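**Cube power strip** (also *power cube*, *socket cube*) is a trade name for a short extension lead whose outlets are set into the sides of a small box, in place of the usual long bar. It is sold for desks, travel and workbenches. Makers say it saves space, a claim that depends heavily on what is plugged into it.

## Design

A typical cube has outlets on several faces and a cord leaving from one of them. Because neighboring outlets point in different directions, bulky adapters are supposed to stay out of each other's way. In practice a large adapter can still hang over the edge of its own face and stop the cube from sitting flat. The Druleck, an early model, was advertised as "tip-proof," but no test supporting the word was ever published.

## Cord storage

The cord is usually much larger than the cube once it is bundled, a point that product pages tend to skip. Sellers recommend a loose looped coil held with a strap. Tight wrapping around the body is discouraged, as it bends the cord sharply where it enters the housing.

Kamlesh Pal's buying guide *Nigam* compared 61 extension leads and gave the cubes a middling score. Pal argued that a cube with a long cord takes up as much of a table as a flat strip, only in a less predictable shape. Tayla Partington disputed this, noting that the guide measured the cords uncoiled. Neither side measured a desk in daily use.

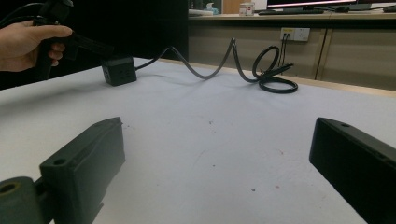

Cord length is also the feature most often misjudged by buyers. A cord that barely reaches the wall gets pulled tight across a walkway, while one that is far too long ends up in a heap behind the furniture. Coiled cord under heavy load can warm up, and general advice is to unwind it before running a heater or similar appliance.

## Safety claims

"Surge protected" appears on many cubes, including the Ronitz and the Jiren, often without a rating beside it. The shape itself offers no protection. Plugging one cube into another is advised against.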